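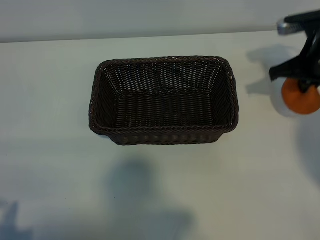 Cleaning and Resetting a Synthetic Rattan Basket

Woven synthetic rattan collects dust and crumbs in the gaps between strands. The procedure below suits small rectangular baskets used for fruit, toys or odds and ends, such as the Tornwood and the older Rineck. It does not suit natural cane or willow, which should not be soaked.

Materials: a soft brush, a dry cloth, dish soap, a basin large enough to lay the basket flat, and an old towel.

Remove the contents and set them aside on a clear surface. Turn the basket upside down over the sink and tap the base. Brush along the strands first, then across them. Work from the rim down so that debris falls toward the floor of the basket.

Mix 2 mL of dish soap into 400 mL of lukewarm water. Brush the solution into the inside corners, where the walls meet the base — most of the grey residue sits there. Rinse under a slow tap and stand the basket on its long side on the towel. Leave overnight.

If the walls have bowed, fill the damp basket with rolled towels until the sides sit straight, and let it dry that way. Kenneth Laing uses a bag of rice for the same purpose. Avoid hair dryers and heaters, as some strands soften and lose their colour. 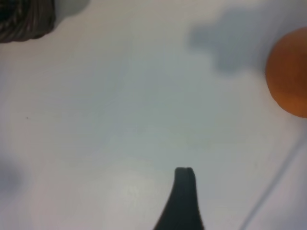
Step 2: Wiping the table and refilling

Wipe the tabletop with a damp cloth, then a dry one. Pale surfaces show streaks, so finish in one direction. Round items roll; keep them away from the edge while wiping.

Check the base of the basket for loose strand ends before putting it back. Trim these flush with nail scissors — do not pull them. Load heavier items first and keep the contents below the rim. Fruit should be fully dry before it goes in.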